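Drink station for a family party, what do you put under everything?

mevgate_lane
Posts: 1579
Hi all, long time reader of the kitchen and home section, mostly a lurker in this corner of it. We're having family over in November and I've been put in charge of the drinks table, which I'm thrilled about, except that our only decent-sized table is white and shows every drip. Last year I used a cotton tablecloth and it was soaked by the second pitcher. What do you all put down? And do you set the ice out in a bucket, or is a bowl all right for a small crowd? There will be 9 of us, and most drink wine or a spritz.

tornov_spritz
Posts: 500
Brown paper, every time. I buy it on the roll, tape the corners underneath, and when the evening is over I bunch the whole thing up and throw it out. You can write on it too — my sister-in-law labels the bottles right on the paper with a marker, and the kids draw all over the other end.

Femer
Posts: 1170
I have to disagree with tornov, kindly! Paper is fine for crackers and terrible for ice. The bowl sweats, the paper goes soft, and then somebody drags a glass across it and it tears. I'd get a rubber bar mat, or even a big bath towel folded in half with a nicer cloth over it. Also a bucket with a lid for the ice, please. My living room runs warm and an open bowl is soup in no time.

tornov_spritz
Posts: 500
Mine has never torn, but I do put a saucer under the ice, so maybe that's the difference. And I like an open bowl because people will help themselves from it. With a lid they stand there politely waiting for the host.

morgan_at_home
Posts: 1170
I'm somewhere in between you two. A heavier brown covering holds up nicely, and I'd skip the lid for 9 people and just refill from the freezer. What I'd worry about more is crowding. Every drinks table I've ever been unhappy with had too much on it, and you couldn't find a spot to set a glass down and pour. Two pictures of a very plain layout, so you can see how little you need:
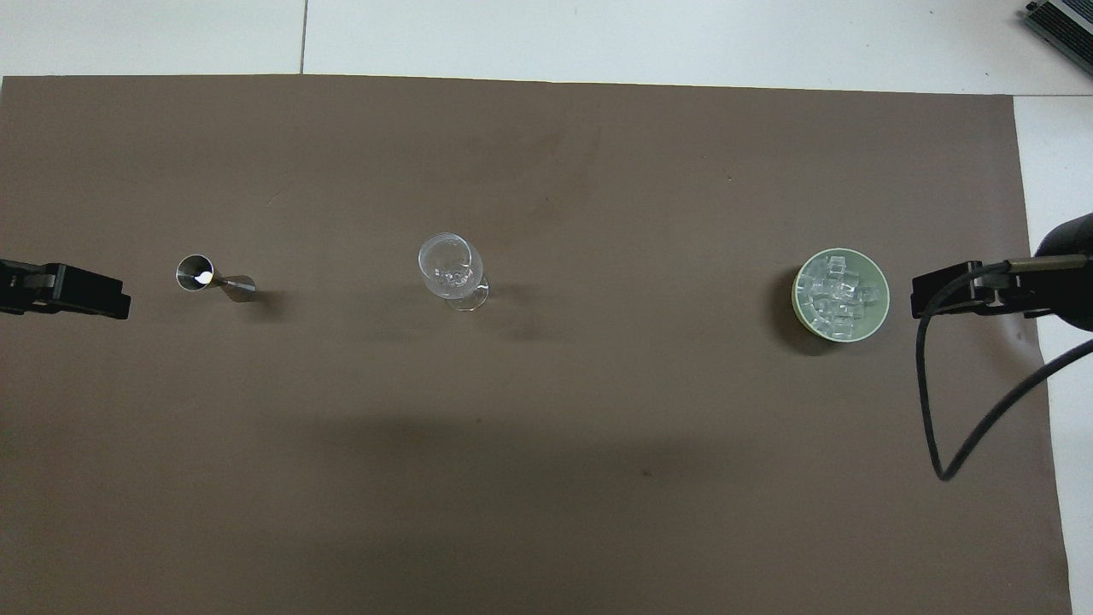
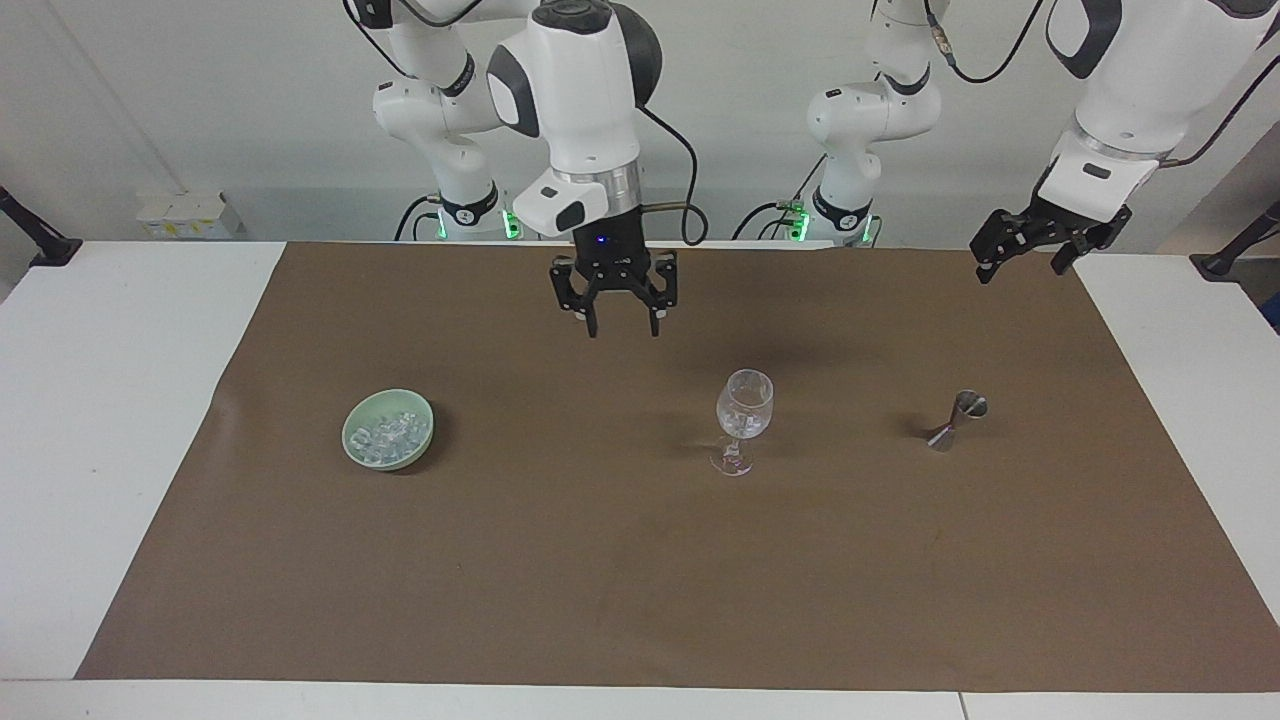 My own rule for a party is one small station for mixing and a separate spot for the bottles, even if that's only the top of a bookcase. It keeps the people who want plain wine away from the person fussing over a spritz. For the mixing spot I'd copy the second picture pretty closely, with the ice in a shallow green bowl and a stemmed glass and a double-ended jigger for company, then add tongs and a little dish of orange slices. Leave the rest bare.

Femer
Posts: 1170
All right, that bowl is lovely and I take back half of what I said. I'd still want a towel handy.

mevgate_lane
Posts: 1579
Thank you all so much, I'm going with paper, a saucer under the ice and the bottles over on the sideboard. Does anyone measure for a spritz or do you pour by eye? My aunt will have opinions either way.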